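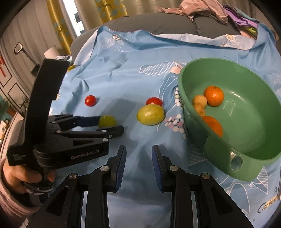

# Chapter 4: What a Serving Is, and Who Decides

Most people believe they know how much they eat. The evidence for this is poor. Ask a shopper how many grapes make a serving and you will get a confident answer, then a different confident answer from the next shopper in line. Both will say they read it somewhere.

This chapter looks at the serving as a unit of measure. Chapter 3 treated weights and volumes, which can be checked against a standard. A serving can't be checked that way. It is an agreement, and like most agreements it suits some of the parties better than others.

Take the Drenddale food diary, which we will use throughout this chapter. Adults in the town wrote down everything they ate for 11 days in May. The study collected 700 diaries, and its authors were pleased with that number. They had less to say about what was in them. One diary lists "fruit, some." Another gives "a bowl" every morning without ever telling us the size of the bowl. A large sample of vague entries is still vague, and averaging them gives a figure with a decimal point that it hasn't earned.

Packaged food looks like safer ground. Rornel, a snack maker whose labels appear in Section 4.2, prints a serving size on every bag. But its small bag holds two servings, and few people fold the top over halfway through. The calorie count on the front is correct – for half of what gets eaten.

You may object that small errors cancel out. Sometimes they do. They cancel when people guess too high as often as too low, and you should ask for proof of that before you accept it. In the Drenddale diaries, snacks were left out far more often than they were made up.

## Before you read on

Write down everything you ate yesterday, with amounts. Put the list away and keep it until Section 4.3, where you will compare it with a list made during the meal itself.

**Key terms:** serving, portion, recall error, underreporting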